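## About Gokosex

Gokosex is a small company with one question: can a machine already do the boring chores of a home or a workshop? We started with 2 people and a borrowed table in Prasham, and now we are 19.

Our main project is named Nullar. It is a robot arm which learns to tidy: to pick up, to sort, to put away. Until September we have recorded 3342 attempts, and we publish the failed ones too.
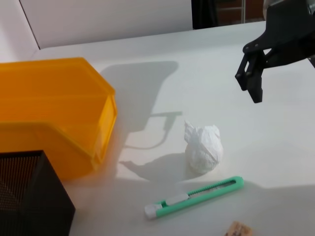 *Tidying work: a paper ball, a utility knife and a yellow bin on the table.*

Our answer today is "partly". Hard things with a clear shape are mostly fine for us. Soft and crumpled things are still difficult, and a person does them faster. We do not sell Nullar for homes yet, and we say this to every customer who asks.

Small workshops can join our trial at the Ahmadpour site. Please send us a list of your daily chores, even the very dull ones. We read all of them.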